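第3章 两只手一起干活：从一团线说起

翻到这一章的同学，先别急着开电源，听我唠叨几句。

前面两章我们一直在跟单臂打交道，抓方块、放方块，练得挺顺手吧？我第一次带选修课的时候也这么觉得，方块都抓得那么稳了，换根线能难到哪儿去！结果那个星期天我在实验室从下午坐到晚上，线还是那团线。方块不会变形，你记住它的中心和朝向就够了；线可不管这一套，你碰它这一头，那一头就自己跑了，碰两次，两次的形状都不一样。

所以这一章的课题叫“理线”，用的是我们课程里的Lekurik双臂套件。任务说起来只有一句话：把桌上盘成一圈的线拿起来，放进纸箱。做起来嘛，够你们小组忙上一阵子的。

先看看起始状态。线圈放在两个夹爪之间的桌面上，不用摆得特别正，我反而希望大家每次都摆得稍微歪一点（后面讲数据的时候你会明白我的用意）。
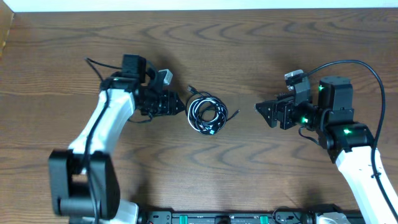
图3-1 理线任务：线圈置于左右夹爪之间的桌面上

注意线圈里黑线白线是混着绕的，两端的插头还从圈里伸出来。我很喜欢拿这种线圈当作业，它一下子就把三个问题摆到你面前了：先抓哪儿？哪只手先动？另一只手这时候该干什么？

第一届的同学几乎都选择直接去夹插头，理由很充分嘛，插头是硬的，好认。可是插头小，位置稍微偏一点就夹空了，而且夹住插头往上提，整圈线就跟着散开。后来有个小组改成夹线圈的边缘，一次夹住好几股，成功率立刻上来了。你们两种都试试，把差别记在实验本上，3.2节要用。

再说说分工。刚开始写双臂程序的人（包括我自己！）很容易写成两份单臂程序，左手跑左手的，右手跑右手的，跑着跑着就撞到一起。我的建议是先在纸上画一条时间轴，上面一行写左臂，下面一行写右臂，每一格都要填，哪怕填的是“等”。别小看这个“等”字，我们在Jidlow邀请赛上丢的分，大半都丢在该等的时候没等。

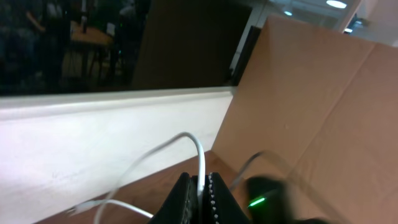 图3-2 腕部视角：夹爪、白色线缆与敞口纸箱

腕部摄像头看到的东西跟你站在桌边看到的很不一样，白线在夹爪旁边拱得老高，纸箱一下子占了半边画面。第一次看这种画面，好多同学会问，背景里的窗玻璃、天花板上的灯要不要处理掉？我的回答是先留着。你的模型早晚得学会不理它们，早学比晚学好。倒是线的影像发虚、带重影的时候要多留个心眼，遇到这种帧，标注线的位置就别太较真，标个大概的走向，在备注栏写一笔就行。

数据方面，本章配套的练习集叫Unero，一共2420段操作记录，其中1526段划作训练用，余下的留给你们做验证和测试。别一上来就全部丢进去训练，先随便挑几段，从头到尾看完，看的时候手里拿支笔，把你觉得“这一下抓得真好”和“这一下要糟”的地方都记下来。枯燥是枯燥了点，不过看过片子的小组，调参的时候少走很多弯路，这是我带了几届下来的真实感受。

学完本章，你应该能写出一份双臂时间轴，说清楚为什么选某个抓取点，并且用自己小组录的数据训练出一个能跑的理线策略。至于跑得好不好，我们放到Ostrowski杯的校内选拔上见分晓！

课前准备：
两人一组，一人操作，一人记录，中途互换。
准备一根旧线，长短随意，插头完好即可。
复习第2章的夹爪标定，做完标定再来上课。
上电前检查两臂的活动范围，手和头发都离远一点，急停按钮放在记录员手边。

3.1 抓哪里：线圈上的候选抓取点

我们从最笨的办法讲起。把线圈当成一个圆环，沿着它走一圈，每隔一小段就问自己一句：夹爪从这儿下去，碰得到线吗？会不会先碰到桌子？拿出实验本，把你们组的线圈照样子画下来，插头的位置也标上，然后圈出你最想下手的两个地方。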